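About Us

Hello, and welcome to the Cluletville Hoops page. I've been meaning to write a proper version of this for ages, as the old one was two sentences and a broken link to the fixtures. 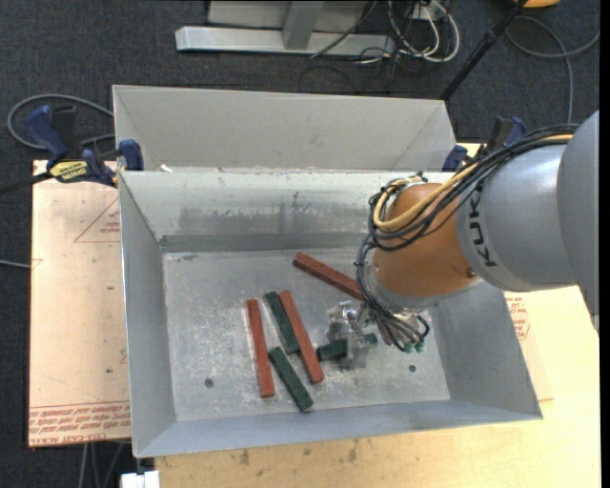
I write nearly everything you read on this site. I'm a basketball fan first and a writer a long way second, and I started putting match reports online because I was fed up with ringing round to find out how we'd got on when I couldn't get to an away game. The local paper gave us a line at the bottom of the results column if we were lucky. So I wrote one report, then another, and by the end of that season I had a folder full of box scores and a very patient family.

That was for the Cluletville senior side, and they're still what most of you come here for. We cover every home game and as many away ones as we can manage. Hanon away is always a full report, even when it's a thumping (last winter's was a thumping). Susteck is harder for us, as the last bus back leaves before the fourth quarter is done, so for those you tend to get three quarters in great detail and a final one pieced together from the scoresheet. If you drive to Susteck and have a spare seat, please do get in touch!

We also run a small company now, which still sounds odd to me. The website grew, a few clubs asked whether we could do their stats and their programme notes as well, and it made sense to do it properly. So we're a little business with a desk, a kettle and a room above the Michiels sports shop, reached by the steepest stairs in town. There are 3 of us: I write, one of us looks after the stats and one does the site itself and sells the advertising.

What do we do all week? Game nights are the obvious bit. Somebody sits courtside with a laptop and logs every shot, rebound, foul and turnover, and the report usually goes up before midnight. The morning after, the numbers get checked against the official sheet, and if we've got something wrong we change it and put a note at the bottom of the page. The quieter days are for the longer stuff: interviews, the junior round-up, the transfer page (which gets more visitors than everything else put together from June to August, and which I have mixed feelings about) and the history section.

On the transfer page, a word. We get sent a lot of rumours. Some come from people who really do know, and a good many come from someone whose cousin saw a tall man in a car park. We don't publish a name until two separate people have told us, and we always ring the club first. It means we're sometimes a day behind the message boards. I can live with that. I once ran a story about a point guard leaving for Hanon who was, at that moment, signing a new deal with us, and I still get reminded of it in the queue for tea.

The history section is my favourite. We have 239 old match programmes scanned so far, going back to when the team played in the school gym with the wall bars behind one basket. There are gaps, mostly in the middle years. If you've got any in the loft, we'd love to borrow them, and they'll come back to you in the same envelope they arrived in.

As for readers, we passed 1,000 newsletter subscribers during the play-offs two seasons ago and we're now at 3,385, which is more than fit in the hall! The newsletter is free and goes out on the morning of a home game with the likely line-up, who's injured, and whether the car park is open. The site is free to read too. It's paid for by the stats work and by the adverts down the side, and advertisers don't get a say in what we write. The Michiels shop sponsors our player of the month, which is voted for by readers, and our landlord has never once tried to nudge the result.

We do like hearing from you. Corrections especially, as spelling surnames from a shouted team sheet is a risky business. Junior coaches can send in scores through the contact form, and if they reach us by 6 pm on the day after the game they'll make the round-up. A couple of lines on how it went is plenty, and please tell us which age group it was, because we do get some results with no teams on them at all.

If you fancy writing for us, send me a report on any game you've been to recently, at any level. It doesn't have to be long. I look for someone who watched the whole thing and noticed what the bench was up to. We pay for everything we publish, not very much, but on time.

The room above the shop is open most afternoons in the season. Ring the lower bell, the top one doesn't work.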